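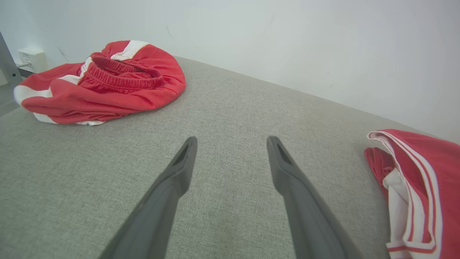

The Folding Gospel, Reconsidered

By Sofia Cardoso

Every August the folding people come back. They have a book, or a course, or a plastic board with hinges, and they want a word with you about your shorts.

I spent a Wednesday evening with the Welen method, which promises a finished basket of laundry in 17 minutes. You lay each piece on a padded surface, smooth it, fold it in thirds and stand it upright in a drawer. My first basket took most of a movie. The drawer looked terrific until I pulled out one T-shirt and the rest lay down.

Sports clothes are where these systems come apart. Take red athletic shorts with white trim. The elastic waistband gathers into ribs and pulls the whole garment into a heap, and the heap is how most pairs spend their lives. Fold them and the trim stacks up in handsome stripes, I'll grant that. Whether the stripes are worth the trouble depends on how much you enjoy looking into drawers.

The Barreto school wants nine folds for a jersey. I tried it twice and got a small, angry pillow. Astunska sells a folding board that does the job in three, and it works fine on shirts. Shorts slide off it.

What I've kept is modest. I match the side seams, fold once down the middle and tuck the waistband under. The pairs go in a shallow bin, in whatever order they land. My son still digs through it from the bottom.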